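Tramidov Community Help
Teaching by hand and by remote > Getting started

My demonstrations of pulling a drawer look fine to me, but the trained policy just nudges the handle. What am I doing wrong?

Posted by Whiteley, 6 January 2020

Hello everyone, and thank you in advance for reading what is going to be a long post. I'm fairly new to this. I teach evening classes in woodworking, of all things, and got drawn into robots through my nephew, who lent me his old pair of hand controllers last July and hasn't had them back!

I've been recording demonstrations by remote control in the simulator, with the two-armed robot and the small cabinet on the table. The task is simple on paper. Bring the right gripper up to the yellow handle, take hold of it, pull, let go, back away. I do all the driving myself and I've saved 90 runs so far. When I play them back they look like a person opening a drawer, a bit slow and wobbly, but a person.

Then I train on them, and the robot goes to the handle quite nicely, gives it a sort of polite shove, and stays there. Sometimes it slides along the handle and wanders off to the right. It has never once pulled. I've tried training for longer and I've tried leaving out my ten worst runs (the ones where I sneezed, dropped a controller and so on) and neither one changed anything I could see.

Is 90 too few? I read somewhere on this site that a person used 400 for a pouring task, and my wrists hurt at the thought. I'm also wondering whether the left arm matters. I only ever think about the right one. Any advice is welcome, including the blunt kind.

3 replies

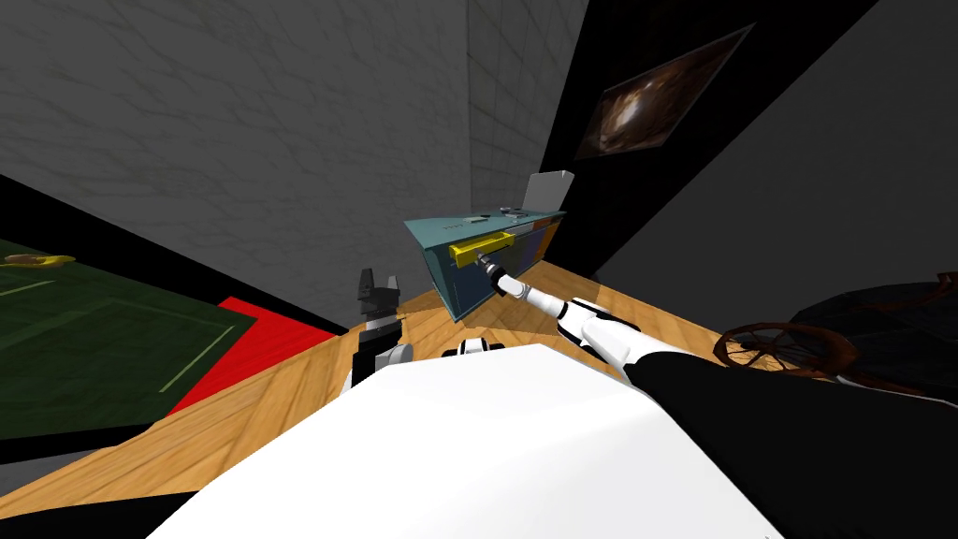 Adelmo Cattaneo
Community mentor, remote teaching

Welcome, Whiteley, and please don't apologize for a long post, I write them myself. I teach a cabinet task very like yours, with the right gripper against the yellow handle, and I lost a good part of a winter to the same polite shove, so I have a lot of sympathy for you.

My first guess is that the trouble is in the moment between touching the handle and pulling it. When you drive by hand you arrive, you pause, you squint at the screen to see whether the fingers are really where you want them, you close them, and you pause again to be sure. All of that feels like nothing while you're doing it. In the recording, though, it's a long stretch where the arm hardly moves, and the robot learns very faithfully that the thing to do at the handle is to stay at the handle. Open one of your runs and look at how much of it is spent standing still with the gripper touching. I was shocked by mine, it was nearly half!

So before you record anything new, trim those pauses. You don't have to remove them completely (a very short stop while the fingers close is fine, and I think it helps) but cut the dithering. In my own set that took me from 2,691 recorded steps in one especially timid run down to 1,706, and I hadn't touched the part where the drawer moves.

Second thing. Check that the gripper command is being saved along with the arm position. There's a setting for it on the recording page, and on older copies of the software it's off until you turn it on. If it's off, playback can still look fairly convincing when the handle gets dragged along by friction, and then the trained robot has no idea it was ever meant to squeeze. From what you say about it sliding along the handle, I would look at this one tonight.

Third, your left arm. Yes, it matters, a little. You aren't using it, but it is still in the recording, and if you're holding the other controller in your lap and fidgeting, then the left arm fidgets too. I park mine with the fingers pointing up, well off to the side, and then I set that controller down on the desk and leave it there. It felt silly for a day and then I stopped noticing.

I went back and forth on viewpoint as well. From up by the robot's body you see the top of the cabinet beautifully and the front of it rather badly, and the front is where the handle is. Once your own arm gets in close it can cover a good deal of what you need to see. I now come in from a bit farther to the side than feels natural, and keep the forearm from crossing in front of the part I'm aiming for.

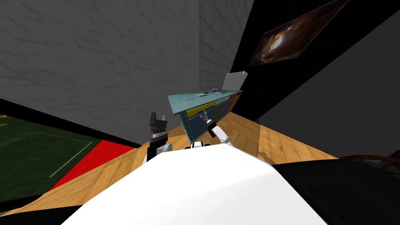 Right gripper in at the front of the cabinet near a drawer, left gripper held up out of the way.

As for how many, I would take 90 tidy ones over 400 like my early ones any day of the week. Do vary where you start from, though. If every run begins with the arm in the same spot, the robot is lost as soon as it drifts. I start some high, some low, and a few deliberately off to one side so that it sees me correct. Those correcting runs are ugly to watch and I very nearly deleted them, and I'm glad I kept them.

Do write back and tell us what the gripper setting said. And rest your wrists, please!

Korner

Agree with the above about the gripper setting. Had the same thing. Also turn your hand speed scaling down when you get close to the handle, it's in the controller menu.

Flikcombe

I'm going to disagree with Adelmo a tiny bit, with great affection, because he helped me when I started. I wouldn't trim the old runs. I tried it and ended up with little jumps in the arm wherever I had cut, and the robot learned those too, so it twitched on the way in. It was easier for me to practice the motion ten or so times without recording, until I could do it without stopping to think, and then record a fresh set. My second set took one afternoon and the first had taken me weeks.

If you do trim, look at the arm just before and just after each cut and make sure it's in nearly the same place.

Also, decide what "finished" means and do it the same way every time. In my first set I sometimes let go and backed away, and sometimes I stopped recording with the gripper still on the handle because I was so pleased with myself. Pick one! I like letting go and backing off a hand's width.

Whiteley

Oh my goodness. The gripper setting was off. All 90 of them. I'm going to make a cup of tea and start over, with the left controller on the desk. Thank you all so much, and I'll post again when I have a new set trained.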